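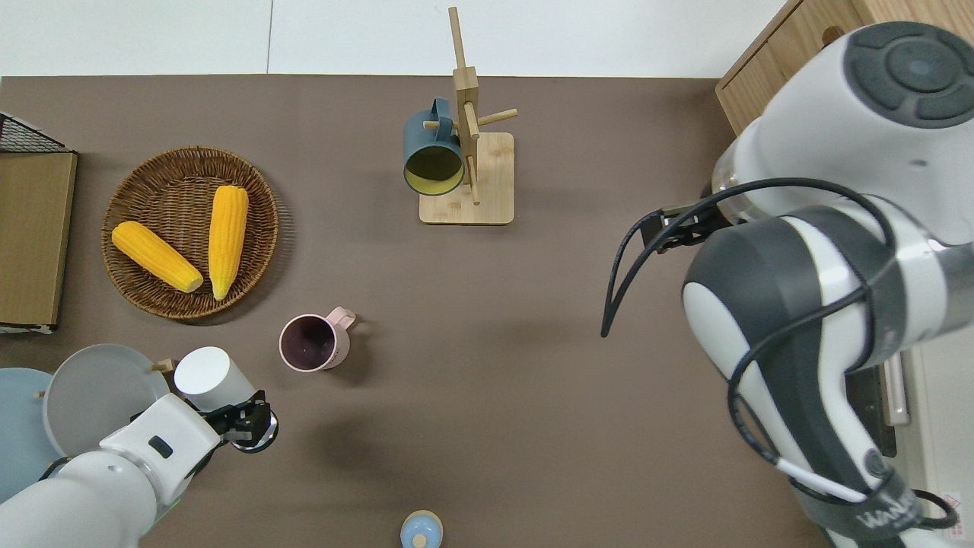
How does a researcher become a Fellow of the Salurville Academy? A candidate must be nominated in writing by 2 current Fellows, and the nomination is then put to a vote of the full membership.

The results of the June ballot were published on Sunday, July 3, 2022. Among those elected is Hannelore Widmer of Grerside, whose work on river sediments I have followed for many years. The Academy has roughly 400 Fellows and admits few geologists — her election is therefore a welcome one.

New Fellows sign the register in the autumn and deliver a short public lecture. I intend to be present.

Home | About | Archive | Contact

Recent posts
The Schnyder Lecture, Reviewed
Notes on the Virkalent Prize
Letters from Grerside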